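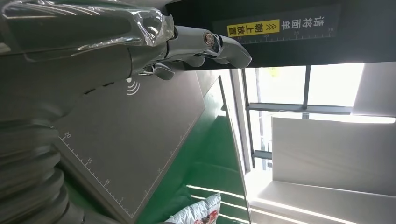 Sublet ending early - can landlord keep the whole deposit?

Posted by Oliwia Cieślak, 29th August

Hi all, quick one. Renting a room in Revonport, sublet from the main tenant, landlord knows and signed off on it. My agreement runs to June next year but I got a job in Muswood and need to be out way sooner. Gave written notice, 5 weeks. Now the landlord says the deposit is gone, all of it, for "breaking the term". No damage, rent paid up. He already has somebody lined up for the room too. Deposit was paid to the main tenant, not to him, if that matters. Agreement is only 2 pages and says nothing on leaving early. Do I have any chance or just let it go?

Detlef Haberkorn

Don't let it go. First thing - who holds the money? You paid the main tenant, so the main tenant owes it back to you. The landlord probably isn't even a party to your agreement, he just gave permission. Read the signature page again and see whose names are on it.

Second, in most places a deposit covers unpaid rent and damage. It isn't a fine for leaving. They can maybe charge you rent for the time the room sits empty, but if a new person moves in the day after you go, there's not much to charge.

What I would do:
Write to the main tenant, short letter, ask for the deposit back by a set date.
Ask for an itemized list if they keep any of it.
Take pictures of the room before you hand over keys, closet and window sills too.
Get the name and move-in date of the new person in writing. Even a text is fine.

I had the same thing with a place on Wegener Street. Took 3 letters and I got back everything except a cleaning charge. Rules differ depending on where you are so check with the city housing office, they usualy answer the phone in the mornings.

Jörg Fuchs

Landlords always try this. Small claims. Done.

Ottmar Vogler

Mostly agree with Detlef, one thing to add. "Signed off on it" - did he sign the sublet itself or a separate note? If he signed the actual agreement he might be in it after all, and then send the letter to both of them. Costs you one more stamp.

Also don't skip the last month's rent to make up for the deposit. Everybody suggests it and it just gives them a real reason to keep teh money. Pay it, keep the receipt, then ask.

Oliwia Cieślak

Thanks! Checked, he signed a separate note, not the agreement. So letter goes to the main tenant tonight. Will post again when I hear somthing.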